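Prüfliste Arbeitsplatz Geschirr, zwei Arme
Standort Sandberg, Projekt Vesamell
Stand: April 2023

Frage der Prüfung: Kann die Maschine das Geschirr schon allein einräumen, ohne dass ein Mensch daneben steht?

1. Befestigung der Arme an der vorderen Schiene
In Ordnung. Schrauben wurden nachgezogen.

2. Kabel am linken Arm
Bedingt in Ordnung. Das Kabel hängt in einer Schlaufe nach vorne. Bitte bei jeder Bewegung prüfen, ob es sich nicht verfängt.

3. Offene Platine beim linken Sockel
Mangel. Eine Abdeckung fehlt noch, sie ist bei Casidel bestellt. Bis dahin kein nasses Geschirr.

4. Not-Halt
In Ordnung. 3 Auslösungen, beide Arme sind jedes Mal stehen geblieben.

5. Sauberkeit der Tischfläche
Mangel. Rechts liegen Krümel und kleine Reste. Vor dem nächsten Lauf abwischen.

6. Greifen von Tellern
Bedingt in Ordnung. Von 200 Versuchen mussten wir bei 67 mit der Hand helfen. Flach liegende Teller sind am schwierigsten, der Greifer kommt schlecht unter den Rand.

7. Körbe hinten und an der linken Wand
Fester Sitz geprüft, in Ordnung.

Kommentar: Für den Haushalt ist das nach meiner Meinung noch zu früh. In der Spülküche von Sollinthorpe kann man es probieren, aber nur mit Aufsicht. Ich empfehle eine neue Prüfung nach ungefähr 3.000 Griffen.
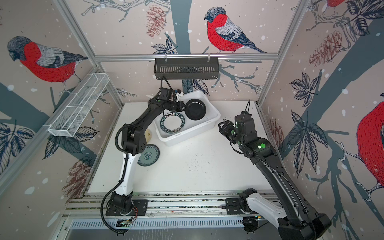
Zu Punkt 6: schwarzer Teller im linken Greifer, in der weißen Kunststoffwanne schräg aufrecht gehalten.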